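Progress report: Soft Goods Manipulation, Phase 3
10/7/21 | By Daranee Chareonsuk
2 comments | 13 shares

This report covers the software work on the curtain task since our last update to Clulow. The hardware has not changed in this period. All spending was on engineering time and on labeling.

Perception. The old segmentation model treated a sheer curtain as part of the window whenever the view outside was bright. It would place the fabric edge on a mullion or on the side of a building. We retrained it on 3,736 labeled wrist views, with extra weight on thin fabric against daylight. The new model outputs an edge line and a confidence value for each point on the line. Depth is still poor on sheer cloth, and we no longer use it to find the edge. It is used only to keep the fingers away from the glass.

Planning. Kovudness, our grasp planner, now picks a point on the free edge of the curtain and approaches it with the fingers open. If confidence drops during the approach, the arm backs off and looks again from a second angle. It gets 3 looks before it stops and asks for an operator. The limit is set in the task file and can be changed without a rebuild.

Control. The pull is now run under a force limit, and the path is updated as the fabric moves. The earlier version followed a fixed path and kept going after the cloth had slipped out. Slip detection compares the strip of fabric between the fingers from one wrist image to the next. It works well on heavier cloth. On sheer cloth it is late, and we have a ticket open for that.

Tooling. Gittins, the log viewer, can now play wrist and head views side by side with the planner state. Review of a failed run used to take most of a morning. Labels can be corrected in the viewer and sent straight back to the training set.

The curtain task at the window:
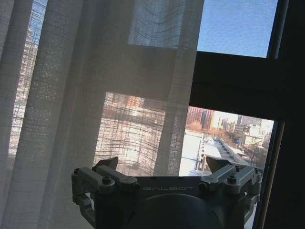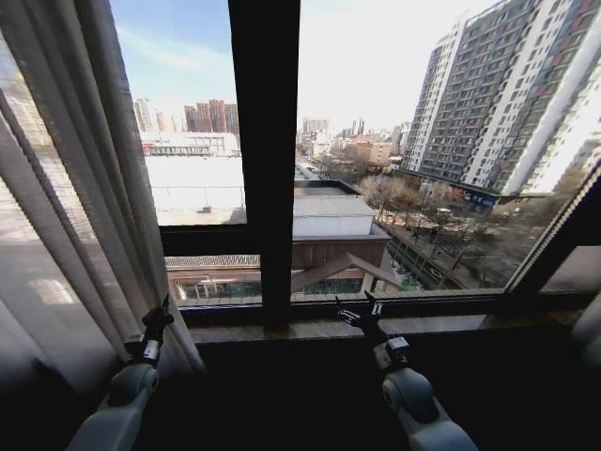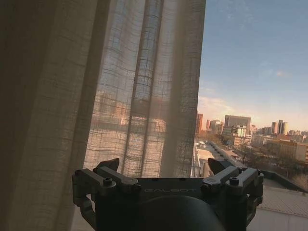
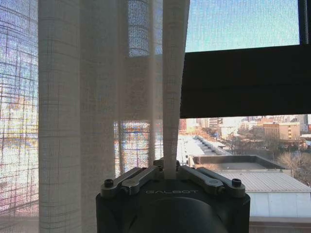

The second site, Forkisside, has agreed to give us access in November. The curtains there are lined and run on a motor track, so the pull controller will need a separate force profile. We plan to complete 100 logged runs at that site before we change anything else in the planner, and to report the failures by type.

Two items are behind schedule. The two-arm version of the planner can reach for the fabric with both arms but does not yet share force readings between them. The operator handoff screen is still a mockup. I have moved one engineer from labeling to the handoff screen for the rest of the quarter.

We are not asking for a change to the budget. We do need a decision from Clulow on whether roller shades are in scope for the next phase, as the perception labels would have to be extended before the site visit.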